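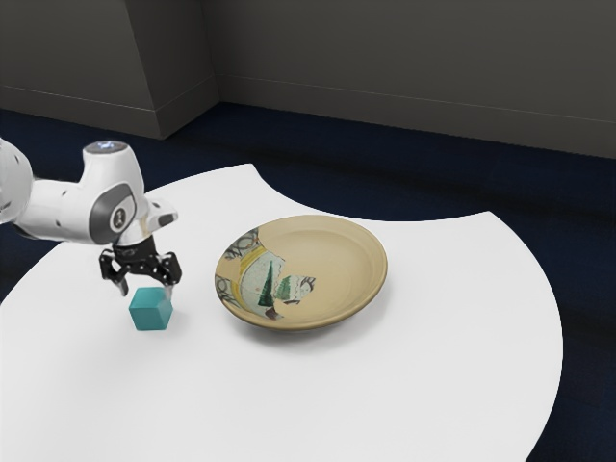 Issue 4, p. 71

# Choosing one accent color for a pale room

by Elīna Jõgi

When I moved to my flat in Wamley, all the walls were light gray and the furniture was white. I liked it in the morning and I was bored of it in the evening. After one winter I decided to add a color, and I made several mistakes before I found a method that works for me. I write it down as I do it now.

You need:

- sample cards from a paint shop (I used the ones from Bustamante)
- 2 or 3 small tester pots
- thick white paper, A4 or bigger
- masking tape
- a notebook

## 1. Write down what stays

Walk through the room and write the colors of everything you will not replace: floor, walls, sofa, big shelves. Include the wood, and look if it is yellow, red or gray wood. My floor is very yellow, and this made the decision for me in the end, although I did not understand it on the first day.

Do not write "white" only. Hold a sheet of printer paper against the wall and you will see if your white is warm or cold.

## 2. Pick a family before you pick a shade

Blue, green, rust, mustard. Choose one family and put the other cards back in the envelope. It is a little sad, but otherwise you will sit with all the cards until December, as I did.

With white and tan in the room already, a blue-green is easy to live with. Teal next to tan looks calm, and on a white tabletop even a small piece of it is enough.

## 3. Test it big and test it small

Paint one full sheet of paper with each tester and give it two coats. Let the first coat dry well. Tape the sheets on the wall, then move them lower, beside the sofa and near the floor, and look again when the lamps are on.

After this, cut a small square from the same sheet and put it on the shelf. A color that is pleasant in a small piece can be too heavy as a whole wall – and the opposite happens also. Against plain light gray, a flat square of teal stands out very clearly, so a pale wall is a good place for this test.
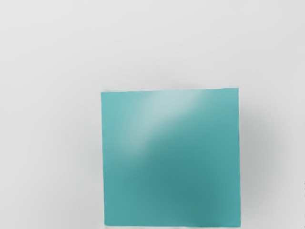 ## 4. Decide the amount

I use a simple rule: the color must appear in three places, and one of them must be bigger than the other two. In my room the big one is a curtain. The small ones are a lamp and the inside of a bookcase, which I painted with Werkon satin.

If you rent, start with textiles. My cushion covers are from Jisport and they are not exactly the same shade as the curtain. In the beginning this disturbed me. Now I think a small difference looks more natural, if both shades are from the same family.

## 5. Wait, then paint

Leave the sheets on the wall for 4 days. Write one line each evening, for example "too green by the window" or "good". Read the notes together before you buy a full can.

Keep the painted squares after you finish. I have mine in my wallet and they are useful in shops, where the light is always different from home.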